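Vesar Ribbed Cup, Cream, Small
Reviewed January 16, 2024

I did not need another cup. I own a cabinet of them, including the two that came free with a bank account I have since closed. But Telterton had the Vesar on its sale shelf, and I am a person who walks past sale shelves slowly.

It comes in one size, which the label calls "small," and for once a label is telling the truth. Fill it to a sensible level and you have a serious espresso or a disappointing cup of tea. I have used it for both, plus toothpicks, plus one egg that would not fit the egg cup.

The ribbing is the reason to buy it. It's gentle enough that you don't feel like you're drinking out of a radiator, and it gives wet fingers something to hold. The outside is cream, and I mean cream, which you will only find out once you put it down on something properly white.
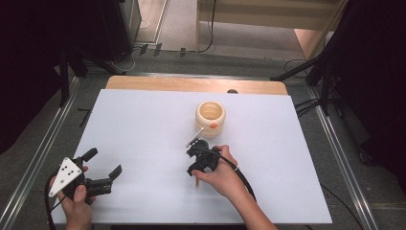
The cup on the white board, orange dot to the front.

About that dot. Two people have now tried to wipe it off for me, one of them with a thumbnail. I've come to like it. It gives the cup a front, and I line it up facing me in the morning before I've lined up much else.

Stability is decent. The straight sides mean it doesn't have that top-heavy wobble the Morais cups get, and it has survived 3 weeks on a desk where things are regularly shoved aside by elbows. I have no idea how it would do on a tile floor and don't plan to learn before February.

Complaints: there's no handle, so anything fresh off the boil has to sit until you can pick it up, by which time you've wandered off. It also doesn't stack with anything I own. The Flilaritz tumblers next to it nest beautifully, and I have never once enjoyed drinking from them.

Would I buy a second one? I went back for it, and Telterton had moved the shelf and put the price up. So I own one — a set, if you're generous.

4 out of 5. One point off for the handle situation.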